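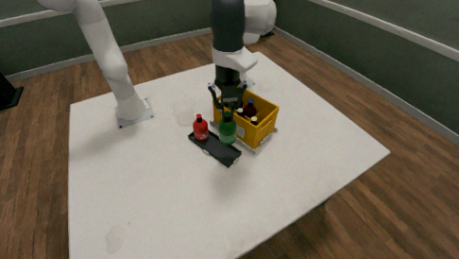
Fri 11 June

The two-arm bottle cell at Prirnine has been stood down following a fault in simulation. On run 804 the second arm reported an open gripper while its grip force reading held at 90 per cent. The controller accepted the first signal and began its travel move to the crate.

Lertchai Suksawat has traced the error to a stale status flag in the Illevik driver. The same flag is present in the build intended for the physical cell, and that build has been withdrawn. Colleagues are asked not to restart the job until both signals are checked before each move. I will post the revised interlock settings next week.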